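Eide Hand-Guiding Kit

Sold by Jutstead
Ships from our workshop in Ditbridge
In stock

Teach an arm a job by holding it and doing the job. The Eide kit is a pair of small leader arms, a foot pedal, a wrist handle and the recording software, all in one case. I've been running one in our own shop since May, and I ended up rewriting this page because the old one read like a tax form.

So, hi, I'm Lurdes Rebelo. I do the demos and most of the support calls at Jutstead, and if you buy one of these, you'll probably end up talking to me!

How you use it

There are two ways to show the arm what you want. You can clip the wrist handle on, step on the pedal and push the arm along with your own hand (we call that direct mode). Or you can sit back at the leader arms and drive from there, with every joint you move copied by the big arm. I like direct mode for slow, heavy stuff and the leaders for anything fiddly. Plenty of people buy the kit for one and then live in the other, so try both before you screw anything down.

The pedal starts and stops a recording. Tap it twice and the last take is thrown out, which I do all the time and feel no shame about. Each take goes into the task list with its length and whatever note you typed. Rename them early. I once had 17 takes called "new" and had to watch every one of them.
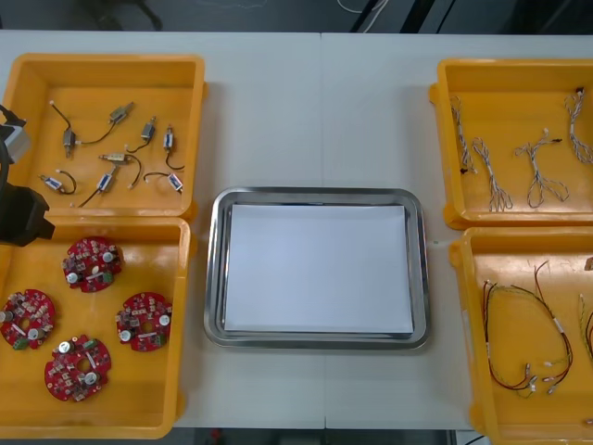
Kitting is the task I'd start with on this thing. You pick one of each part, put them together in one spot, and start over, and you learn more about your own driving in an hour of that than from the manual. Use parts that don't behave the same way. Red round boards lying flat with a hole in the middle ask for one kind of grip, little actuators with thin black leads going every which way ask for another, and the wire harnesses are their own sport. I like having the bins in two columns with a steel tray between them, so the reach from either side stays short. Drive the boards first while your hands are fresh to the leaders, then move on to the actuators and pinch the body, never the lead. Save harnesses for last. Grab near the thick part of the bundle, lift higher than you think you need to, and let the branches hang for a second before you cross over to the tray.

Two things I'd tell a friend

Go slower than feels natural. The arm plays back what you did, little wobbles included, and a rushed take looks awful at full speed. Valentin Stöckli, who wrote the smoothing filter, will tell you to leave it on medium. I keep mine on low because medium rounds off the tiny nudge I do when I set a part down, and I want that nudge in there. We've agreed to disagree.

And move the parts between takes! If every board starts in the same place, you've taught the arm one spot on the table. I mix the bins up by hand after each run, and turn a few parts over too.

What's in the case

Two leader arms with table clamps
Wrist handle, quick-release
Foot pedal with 2 m cable
Control box and power supply
Wavine recording software, one seat
Set of spare grip pads
Printed quick start (it's short, please read it)

The numbers

Recording rate: 300 samples per second, per joint
Storage on the control box: 1,000 takes before you need to export
Leader arm reach: 391 mm
Export: CSV or our own task format

Will it fit my arm?

The control box talks to most six-joint arms that accept streamed joint positions. Send me the model and the controller version before you order and I'll check it against our list. If it isn't there I'll say so, and I won't sell you a kit to find out with. Grippers are easier. Open-close ones work off the trigger right away, and the ones with adjustable force need a short setup that I'm happy to do with you over a call.

Things I still grumble about

The pedal cable could be longer. The clamps don't like table tops thicker than 60 mm, so measure yours first. And Wavine sorts the task list newest first with no way to flip it, which drives me a little nuts when I'm going back through an old session. Valentin has that one on his list for the next update, and updates are free for as long as you own the kit.

Ordering

Add it to the cart, or ask for a quote if your purchasing people need paper. Extra software seats, longer handles and spare pads are on the accessories page. Returns are fine within 30 days as long as the case comes back with everything in it, pads included.

Page updated 21/07/2022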